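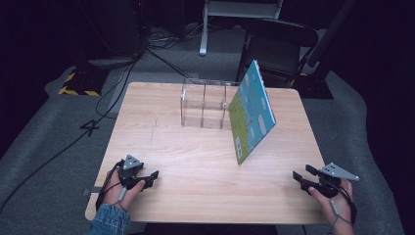 Harriet Ollerenshaw
Lecturer in Library and Information Practice

Filed under: Public Libraries > Children's Collections
283 shares | 2 comments

4. What the display evidence can and cannot tell us

4.1 The claim and where it comes from

The claim that picture books are borrowed more often when their covers can be seen is repeated so widely that most guidance for children's librarians no longer bothers to cite anything for it. Where a source is given, it tends to be another piece of guidance. We followed these references back as far as they would go. The trail usually ended in one of three places: a supplier's brochure, a conference talk with no written version, or a small trial in a single library where several other things were altered in the same month.

We do not say the claim is false. It is plausible on its face. A child of three can't read a spine, and a spine on a picture book is often too thin to carry readable type in any case. But a plausible idea has been allowed to stand in for a measured one, and branches with very little money are now being told to spend it on furniture. The question for this section is whether the Potness data, which are better than most, support the advice that has been drawn from them. In our view they support a much smaller piece of advice.

The Potness branch changed its picture book area in May, and the first account of the results was posted on the county's staff pages on June 6, 2019. That account reported a rise in loans and put it down to the new arrangement. It was then picked up by Loline, the firm that had supplied the face-out units, and from there it passed into training slides used well outside the county. By the time it reached us the rise had lost its dates, its baseline and the name of the branch.

It is worth setting out what was changed. The old area had low wooden bins in which books stood one behind another, and a run of ordinary shelving against the wall. The new area had face-out units on the wall, a table in the middle for books to be set out on, and small desktop holders for bookmarks, date slips and whatever leaflets were current. The stock was weeded at the same time. Anything torn, anything with a page missing and anything that had not gone out for a long while was withdrawn, leaving 500 titles on open display. The area was also moved closer to the door.

Any one of these might raise loans. Weeding in particular is known to do so in almost every type of collection where anyone has looked, and it costs nothing but staff time. A borrower faced with fewer and cleaner books finds a decent one sooner. To credit the wall units with the whole of the rise is to assume that the weeding, the table and the move to the door did nothing at all, and no one at Potness has argued that. They simply left it out -- and the people who quoted them had no way of putting it back in.

There is also the matter of the counting. Loans at Potness are recorded through Podora, which logs an item when it is issued at the desk or at the self-service point. It does not log books read in the library and left on the floor, the seats or the table. Before the change, staff say, a good deal of picture book use was of that kind. If moving the area to the door led families to pick up a book on the way out when they would once have sat down with it, loans would go up and reading might stay exactly where it was. It might even go down. The record can't tell us which.

We asked whether in-house use had been noted by hand at any point. It had, for a fortnight in the previous year, on a sheet that has since been thrown away.

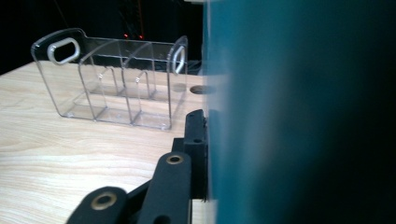
4.2 Flat, upright or leaning: what counts as face-out?

A second difficulty is one of plain definition. The literature talks about "face-out display" as if it were one thing. In practice a cover may be visible on a book that is propped on a ledge, leaned against something else, stood in a wire holder, fanned with others, or simply put down on a table. These are different arrangements with different costs, and they fail in different ways. A propped book falls over. A leaning one slides. A book on a table stays where it is but can only be seen by someone tall enough, or near enough, to look down on it.

The last point matters more than the guidance allows. Many of the tables sold for children's areas are low, and a toddler can see over the edge of them. Many of the tables found in real branches are whatever was in the building already. Where the table is at adult height, laying a book flat shows the cover to the parent and hides it from the child, and any effect on borrowing works through the adult. That may be no bad thing. Adults do most of the choosing at that age whatever the posters say about letting children lead. But it isn't the mechanism that is being sold, and advice built on the wrong mechanism will go wrong as soon as it is tried somewhere with different furniture.

The Juntunen scheme, which is the most detailed set of instructions we found, does at least separate upright from flat. It recommends upright display for new stock and flat display for books that go with a current theme. No reason is given for the split. We wrote to ask and were sent the same page again with the relevant paragraph marked. 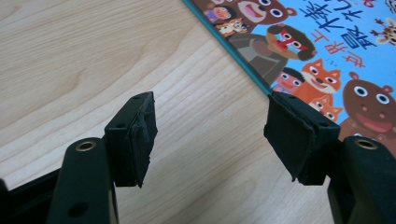 Figure 1. A children's picture book lying flat on a wooden table.

Flat placement of the kind in Figure 1 is the cheapest option available to a branch and the least studied. It needs no units and no fixings. It can be done by whoever is passing. Its obvious weakness is that it uses up surface quickly: a table which would hold a long row of books on their spines will hold only a handful laid down with their covers showing, and the rest of the stock has to be somewhere. Every face-out scheme runs into this sooner or later. Displaying a cover means not displaying several others, and if the total number of loans is fixed by how many families come in and how many books each card allows, then display may only move loans from one title to another.

We think this is the most serious gap in the Potness account. Loans were reported for the display units and for the picture book area as a whole, but the two sets of figures cover different periods. The units were followed for 10 weeks. The area as a whole was compared by calendar month. It is not possible, from what was published, to say whether the displayed books gained at the expense of the ones still shelved spine-out. A rise on the units and a smaller rise overall would suggest that some of the gain was borrowed from the neighbours. That pattern is consistent with what was reported. So are several others.

We would add a note on desktop holders, which appear in nearly every supplier's package and are seldom discussed. They are usually of clear plastic and are meant to keep slips and bookmarks tidy without hiding the stock. They may well do that. We found no evidence on whether they affect borrowing in either direction, and it would be surprising if there were any. The Loline material nevertheless lists them among the "borrowing drivers" of the children's area -- a phrase we were unable to trace to any study, including the one cited beside it.

4.3 What a fair test would look like

A fair test need not be expensive. It would need a branch willing to change one thing and leave the rest alone for long enough to see what happens, and then to change it back. The second half is the part that is always missing. Once the new units are up and the staff like them, there is little appetite for taking them down again, and we understand that. Still, a before-and-after comparison with no return to the old state can't separate the furniture from the season, the weather, the school calendar or a popular new title.

The weeding should be done first, on its own, and the loans left to settle. Only then should covers be turned outwards, for part of the stock chosen by a rule that has nothing to do with how attractive the books are. In most of the trials we read, staff chose which books to show. They chose good ones, as they are trained to. A comparison between books that a librarian has picked and books she has passed over will favour the first group with or without a ledge to stand them on.

In-house use should be recorded as well, however roughly. A tally of books left out at closing time is crude and will be disturbed by the families who tidy up after themselves. It would be better than the present arrangement, in which the reading most likely to involve a small child is the reading left out of the count.

Until something of this kind has been done, we would advise branches to do the cheap things. Weed the stock. Lay some books out on whatever table there is, and move them about from time to time. Put the bookmarks in a pot. If loans rise, the branch will have spent nothing, and if they don't, it will still have a cleaner collection. The case for buying wall units rests on one uncontrolled change in one building, described three times over by people with differing interests in it, and the county's own summary has since been amended to say that loans rose "following a range of improvements". We think that wording is about right, and we note that the training slides have not been changed to match.

Section 5 turns to story times, where the attendance figures have problems of their own.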